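Call for participants: review of a gripper fault in board game tasks
Chmielewska Laboratory for Safe Handling, Nindwood
Applications close 05/07/2024

We are looking for people who will help us to review recordings of a robot fault. The work is paid, it is done partly at our building in Nindwood and partly at home, and it does not require that you have worked with robots before. We especially welcome people who play draughts, chess or other board games and who are used to looking at a board for a long time.

Background

In spring our laboratory and our industrial partner, Worell, tested a control program which moves small pieces on a game board. The program was trained in simulation and after this it was transferred to a real arm at the Worell workshop. For the first weeks the results were good and we were satisfied with them. Then the arm failed during an ordinary task. It should have lifted one piece from the board. The fingers came down too low, beside the piece, and pressed on the board. The program did not understand this as contact. It continued to push downwards until the operator used the emergency stop button.

No person was injured. The board was broken, one finger of the gripper was bent, and the operator had to reach nearer to the arm than our rules permit, as the button was mounted on the wrong side of the table. Both matters are serious for us. The button has been moved. The control program is not allowed to run on any real arm until this review is finished.

When we looked back at the simulation records we found that the same kind of error had been there already. The program counted a run as a success if the piece was in the correct square at the end, and did not ask what happened between. So a run in which the gripper struck the board and afterwards placed the piece correctly was saved as a good one. We do not know how many such runs there are. An automatic search found a part of them, but it also marked many harmless ones, and when three of our staff compared their judgements they did not agree well. For this reason we want to have people from outside.

What you will do

You will watch short recordings from the simulator, made from the camera above the gripper. The view is wide and round, so the table looks curved. You will see the fingers, the table, the game board and the pieces. For every recording you mark the moment when you think that the gripper touches something it should not touch, or comes so close that you would want to stop it. You also say how sure you are. If you see nothing wrong, you mark this too.
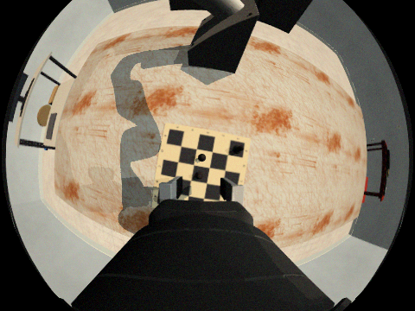

Motlow Research Notices, Issue 442, page 2

Some recordings are difficult. The pieces are small, and a dark piece standing on a black square can be hard to find. The shadow of an arm may lie over the table, and new reviewers sometimes take a shadow for a contact. The fingers can also hide the squares which are nearest to them. In these cases please do not guess. There is a separate answer for "I cannot see it", and this answer is useful to us, for it tells us where a second camera is needed.

The whole collection has 1,218 recordings. No one has to watch all of them. Each participant receives a part, and every recording is seen by several participants who do not know the answers of the others.

How it is organised

The study begins in August. You come once to Nindwood for a morning, where we explain the fault, show the damaged board and the bent finger, and practise together with recordings for which we already know the correct answer. The real arm will stand in the same room but it is disconnected from power and locked, and it will stay like this during your visit. The rest you do at home, at the hours you choose, within four weeks. You can interrupt at any time and continue later, the program saves your place. We ask you not to work longer than one hour without a break, as attention becomes weaker and we would rather receive fewer answers from you than tired ones.

You will need a computer with a normal-sized screen. A telephone or a small tablet is not sufficient. If you have no suitable computer, we have places in our reading room, please write this in your application.

Who can take part

You must be 18 years old or older. You should see well at short distance, with or without glasses. You should be able to read instructions in English, but perfect English is not necessary, and you may write your comments in Polish if you prefer. We cannot accept persons who worked on the training of this control program, or who are employed by Worell now. People from Motlow and the surrounding villages can use the laboratory bus for the morning session. Tell us in advance so that we keep a seat.

Payment

Participants receive up to 100 pounds, depending on how many recordings they finish. The morning session is paid also if you decide afterwards that the work is not for you. Travel by public transport is refunded against the ticket.

Your data

We store your answers under a number and not under your name. The list which connects the names and the numbers is kept by the study office and is destroyed when the payments are done. The final report on the fault will be public, including the parts which are not pleasant for us, and it will be sent to every participant who wishes to have it. You may leave the study without giving a reason, and you may ask that your answers are deleted, as long as the report is not yet printed.

How to apply

Please write a short letter or e-mail to the study office of the Chmielewska Laboratory, with the subject "Gripper review". We need your name, a telephone number, whether you play board games and how often, and the mornings on which you are free in August. A curriculum vitae is not needed. Everybody receives an answer, also those for whom we have no place this time.

Questions about the fault itself can be sent to the same address. Please allow us some days for these, as they are answered by the people who are doing the review.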